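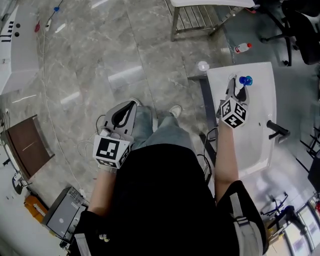 Győző Fodor has been making cheese at Murkgate for 14 years and says he still throws out a batch every winter.

"It's usually the first cold week," he says. "The room drops overnight, I come in and the curd hasn't set the way I want. You can try to save it. I used to. Now it goes to the pigs next door."

He grew up in a flat, with no animals and no interest in them. He came to cheese through a job driving the milk truck for the Flitunlow dairy, which meant starting at three in the morning and finishing before lunch. One of the farms on his run sold him its second-grade milk cheaply and he began making fresh cheese in his kitchen. The first ones, by his account, were rubber.

"I was heating it too fast. The book said slowly, and I thought I was being slow. Then I bought a proper thermometer and found out."

Murkgate now makes four cheeses. The best known is a washed rind called Fosavham, which sells mostly at markets and to a few restaurants. It is washed in brine every second day for six weeks. Fodor did all the washing himself until his shoulder gave out, and Comfort Asante took it over.

Asante had worked in a bakery before that and says the hours were no shock. The smell was. "My kids made me leave my boots on the verandah. They still do. You stop noticing it yourself, so you have to trust other people."

She keeps a notebook for each batch, with the colour of the rind and how it feels under the thumb. Fodor doesn't read them unless something goes wrong, and the two of them disagree about how much writing down is useful. He prefers to taste. She points out that by the time you can taste a fault, you have 18 wheels of it.

In June they lost most of a month's Fosavham to a blue mould that came in on new timber shelves. Asante's notes showed it turning up on the left side of the room first, where the new boards were. They scrubbed everything with vinegar and salt and put the old shelves back.

"I should have aired the boards for longer," Fodor says. "I was in a hurry, we had orders."

Asked about growing the business, he shakes his head. He was offered a larger vat two years ago and turned it down. The one he has holds 640 litres, and he knows how it behaves. More milk would also mean buying from a second farm, and he likes dealing with one.

Asante is more open to it. She would like to try a hard cheese that can sit for a year, and has put aside two trial wheels at the back of the room. They are due to be cut after Easter. Fodor says he has no opinion on them yet.

The Murkgate shop is open Friday and Saturday mornings. Fosavham will be back on the counter when the next batch is ready.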